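Ballier is looking for people to record everyday hand tasks
Posted 10/10/26
Place of work: Tratcombe, and partly your own home
Contact: Deepika Mathew

We are a small team, and we collect examples for a learning system which shall later move household things by itself. For this we need people who do ordinary tidying with a hand-held gripper in place of their fingers. You hold the tool, you pick up an object, you put it where it belongs, and you do it again with the next one.

What you will do
You choose a bed, table or piece of floor and lay out small objects of your own: toys, folded cloths, little packages. A cardboard box is good as the goal. Please change the colour and the kind of the objects often, and also the cover they are lying on. Patterned cloth is very welcome. One recording is one object, from open jaws to open jaws. If you drop something, keep the recording and mark it as a miss.

What we ask from you
You are at least 18 years old. You have a calm hand and some patience, as the work is repeating. Experience with robots is not necessary. Left-handed persons are warmly invited, we have too few of them.

What you receive
A paid training of 2 hours with Jarmo Hirvonen, the tool on loan, and payment for each accepted hour of recording. Misses are paid the same as good ones. The contract runs for 3 months and begins in November.

Privacy
Please put away letters, photographs and screens before you start. Britta Strobel checks all recordings and will delete any part you do not want to share.

How to apply
Write a few lines to Deepika Mathew with the reference 917. Tell us which hand you use and on which days you are free.

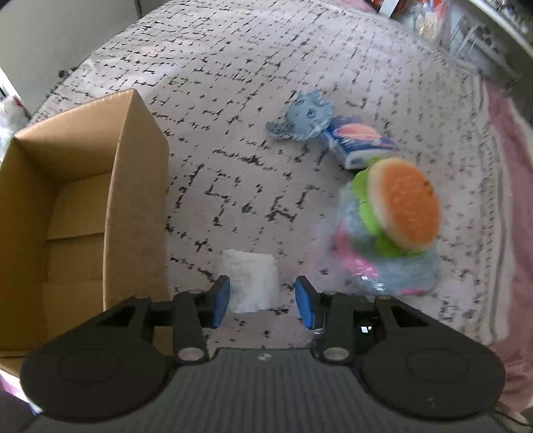
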